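섬유시험실 작업일지, 6월
과제명: Lella (가정 세탁 시 섬유 탈락 및 이염 평가)

오전 9시 조금 지나 항온항습실 문을 열었다. 밤사이 습도 기록이 평탄하지 않다. 새벽에 한 차례 올라갔다가 내려온 흔적이 있고, 제습기 배수통이 거의 차 있었다. 배수통을 비우고 다시 안정될 때까지 칭량은 보류하였다. 여과지를 이 상태에서 재면 값이 흔들린다는 것은 지난 차수에서 이미 확인한 바 있으므로, 급한 시료가 있더라도 예외를 두지 않기로 한다.

기다리는 동안 세탁 시험기 점검을 실시하였다. 용기 뚜껑의 고무 패킹 중 하나가 눌려 있어 교체하였다. 패킹 재고가 많지 않으니 Nekuvitz에 주문을 넣어야 한다. 지난번 납품분은 치수는 맞으나 경도가 이전 것보다 낮은 느낌이 있었다. 경도계로 잰 기록을 남기지 않아 비교할 근거가 없다. 다음 납품분은 입고 즉시 측정하여 이 일지에 적는다.

시료 현황. 이번 차수의 대상은 기모 침구류와 얇은 편성 양말류이다. 침구류는 폴리에스터 원단이며, 양말류는 나일론과 폴리우레탄 혼용품이다. 혼용률은 표시 사항을 그대로 옮긴 것으로 당 시험실에서 별도로 정량한 값은 아니다. 보고서에 옮길 때 이 점을 반드시 밝혀야 한다. 지난 보고서 초안에는 이 문구가 빠져 있었다.

전처리는 기존 절차와 동일하다. 절단면에서 풀려 나오는 섬유를 줄이기 위하여 가장자리를 접어 박음질하고, 박음실은 색이 뚜렷이 다른 것을 사용한다. 이번에는 주황색 실을 썼다. 현미경 아래에서 시료 섬유와 바로 구분되어 작업이 수월하였다. 이전에 쓰던 회색 실은 흑색 시료와 섞이면 판별에 시간이 걸렸다. 회색 실패는 서랍 안쪽으로 옮겨 두었으며, 전처리에는 쓰지 말 것.

세탁 조건은 다음과 같이 정하였다. 액체 세제는 Rondau 표준품을 쓰고, 섬유유연제는 넣지 않으며, 강구도 넣지 않는다. 강구를 넣으면 기계적 작용이 커져 시료 간 차이가 뚜렷해지는 장점은 있으나 가정 세탁과의 거리가 멀어진다. 본 과제의 목적은 가정 조건의 추정에 있으므로 넣지 않는 쪽이 타당하다고 판단하였다. 다만 이전 과제의 결과와 직접 비교할 수 없게 된다는 점은 감수하여야 한다.

10시 반경 습도가 회복되어 여과지 칭량을 시작하였다. 빈 여과지는 제전기를 통과시킨 뒤 저울에 올렸다. 제전기를 거치지 않은 여과지는 표시값이 한참 동안 떠다닌다. 칭량실에 합성섬유 덧옷을 입고 들어온 것이 한 원인일 수 있어, 오후부터는 면 실험복으로 갈아입고 작업하였다. 출입문 옆에 안내문을 붙일 것.

1차 세탁액 여과 결과, 기모 침구류 시료의 여과지 잔류량은 581 mg/kg으로 산출되었다. 예상보다 크다. 계산식을 다시 확인하였으나 오류는 찾지 못하였다. 미세탁 신품의 첫 세탁에서는 제조 과정에서 남은 짧은 섬유가 한꺼번에 빠져나오는 경향이 있으므로, 이 값을 제품의 대표값으로 읽어서는 안 된다. 세탁을 6회까지 반복하여 감소 추이를 본 다음에 판단한다.

양말류는 양상이 다르다. 필라멘트사로 짠 조직이라 잔류량 자체는 적은 편이나, 여과지를 현미경으로 보면 길게 이어진 섬유가 더러 보인다. 짧은 섬유를 전제로 한 자동 계수 프로그램은 이런 것을 제대로 처리하지 못한다. 서로 교차한 두 가닥을 한 가닥으로 읽거나, 반대로 휘어진 한 가닥을 여러 토막으로 나누어 읽는다. 당분간 양말류는 질량만 보고하고 가닥 수는 보고하지 않는 것으로 한다.

점심 이후에는 마른 상태의 섬유 이동 문제를 정리하였다. 세탁액만 모아서는 가정에서 발생하는 탈락량 전체를 설명할 수 없다. 건조 후 개키기 전까지 의류는 침구 위에 놓이는 일이 많고, 이때 기모면에서 떨어진 밝은 색 섬유가 어두운 색 편성물에 옮겨 붙을 수 있다. 소비자 불만 접수 내용 중에도 세탁이 잘못되었다는 주장으로 시작하지만 경위를 따라가 보면 건조 후 보관 과정이 의심되는 건이 있다. 접촉 시간, 누르는 힘, 습도의 영향을 따로 떼어 보는 시험을 Lella 후반부에 넣을 수 있는지 검토가 필요하다. 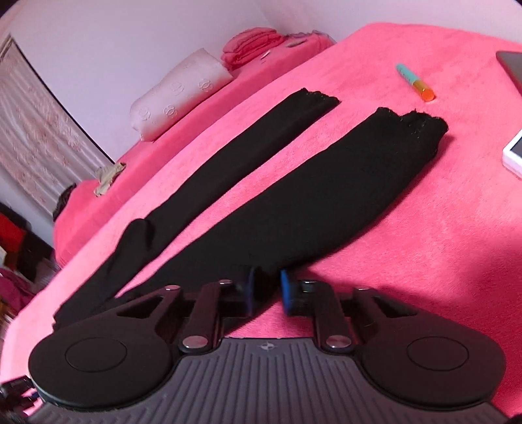
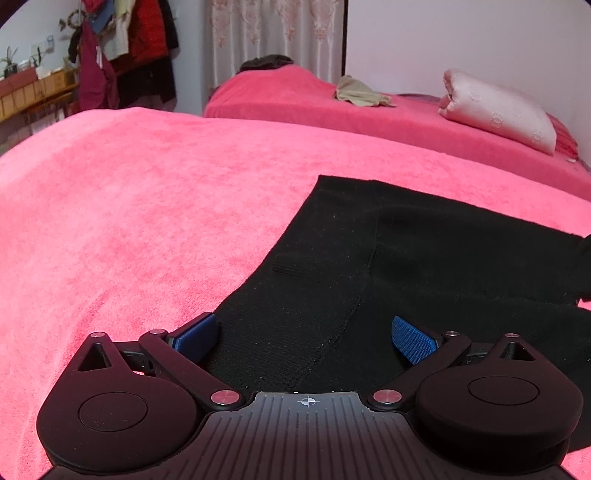
Edivaldo Fontes는 회람본을 읽고 건조 이동 시험을 후반부로 미루는 데 반대한다는 의견을 보내왔다. 세탁 시험을 먼저 끝내면 시료 표면의 느슨한 섬유가 대부분 제거되어 이후의 접촉 시험에서는 차이가 나타나지 않을 것이며, 따라서 신품 시료 일부를 지금 따로 떼어 두지 않으면 같은 로트로는 다시 시험할 수 없다는 취지이다. 아울러 접착테이프 채취법을 쓸 경우 테이프의 점착력이 로트마다 달라 결과에 영향을 주므로, 한 로트의 테이프를 처음부터 끝까지 사용하여야 한다고 덧붙였다.

지적은 타당하다. 신품 시료의 보관분을 오늘 중으로 분리하기로 하고, 남은 원단에서 이염 시험분을 제외한 만큼을 은박 봉투에 넣어 밀봉하였다. 봉투 겉면에 로트와 개봉 금지 표시를 하였다. 보관 위치는 시약장 옆 철제 선반의 아래 칸이다. 테이프는 현재 쓰던 롤의 길이가 모자랄 것으로 보여 새 롤을 개봉하지 않고 그대로 두었다. 시험 설계가 확정된 뒤에 개봉한다.

다만 접촉 시험을 세탁 시험과 같은 시기에 진행하자는 제안까지 받아들일 수 있는지는 더 따져 보아야 한다. 항온항습실의 작업대를 두 시험이 나누어 쓰게 되면 공기 중 섬유가 서로의 여과지에 떨어질 우려가 있다. 공시험 여과지를 더 두어 감시하는 방법이 있으나 칭량 부담이 늘어난다. 작업대를 나누기보다 시간대를 나누는 안을 먼저 시험해 보는 것이 좋겠다.

오후 3시 이후는 이염 시험에 썼다. 다섬교직포를 붙인 복합 시편을 흑색 양말류에서 준비하였고, 땀액은 산성과 알칼리성 모두 당일 조제하였다. 알칼리성 땀액의 pH 조정에서 수산화나트륨 용액이 한 번에 많이 들어가 처음 조제분은 폐기하였다. 뷰렛 콕이 뻑뻑하여 미세 조절이 되지 않는다. 콕을 분해해 닦고 다시 조립한 다음에는 문제가 없었다.

Rawashdeh에서 받은 흑색 염료 대조포는 포장 안에서 접힌 자국이 남아 있었다. 접힌 부분을 피하여 채취하였으나, 한 장은 면적이 모자라 쓰지 못하였다. 공급처에 심지에 말아서 보내 줄 수 있는지 문의할 예정이다. 대조포의 색차 측정은 조명 예열 후에 시작하였고, 백색판 교정값은 장비 기록에 남겼다.

이염 판정은 2인이 각각 실시하고, 서로의 등급을 보지 않은 상태에서 기록지를 제출하는 방식을 유지한다. 나일론 부분의 등급에서 의견이 반 등급 갈렸다. 조명함 안쪽 벽에 먼지가 있어 닦은 뒤 다시 보았으나 의견 차이는 그대로였다. 규정에 따라 양쪽 등급을 모두 기재하고 평균하지 않았다. 면과 아세테이트 부분에서는 이견이 없었다.

건조기 관련. 세탁 시편의 자연 건조에 거의 13시간이 걸린다. 기모 침구류는 두께 때문에 가장자리와 중앙의 건조 정도가 다르다. 망 위에 펼쳐 두었을 때 아랫면이 늦게 마르므로, 중간에 한 번 뒤집는 절차를 추가할지 논의하였다. 뒤집는 동작 자체가 섬유를 떨어뜨릴 수 있다는 반론이 있어 결론을 내지 못하였다. 망 아래에 받침 여과지를 깔고 떨어지는 양을 재면 판단할 수 있을 것이다. 받침용으로 쓸 큰 여과지가 창고에 있는지 확인 필요.

자료 관리. 칭량 원자료의 파일 이름이 작성자마다 다르다. 시료 기호를 앞에 두고 세탁 차수를 뒤에 두는 순서로 통일한다. 이미 저장된 파일은 이름을 고치지 말고 대응표를 만들어 둔다. 이름을 바꾸면 장비 쪽 기록과 연결이 끊어지는 문제가 있었다.

정정 사항. 앞 장에 적은 세제 농도의 단위가 잘못되었다. 그램 퍼 리터가 아니라 밀리리터 퍼 리터로 읽어야 한다. 원 기재는 줄을 그어 두고 옆에 서명하였다. 실제 투입은 올바른 단위로 이루어졌으므로 결과에는 영향이 없다.

다음 작업
기모 침구류 2차 세탁 및 여과.
여과지 회수 시 핀셋 자국이 남지 않도록 가장자리만 잡을 것.
복합 시편 건조 상태 확인 후 등급 기록지 정리.
Nekuvitz 패킹 주문서 작성, Rawashdeh 포장 방법 문의.
제습기 배수 호스를 직접 배수 방식으로 바꿀 수 있는지 시설 담당 부서에 확인.
접촉 시험 초안은 회람 의견을 반영하여 다시 쓸 것. 누르는 힘의 범위가 아직 비어 있다.

오후 6시 20분 칭량실 소등. 항온항습실은 계속 가동.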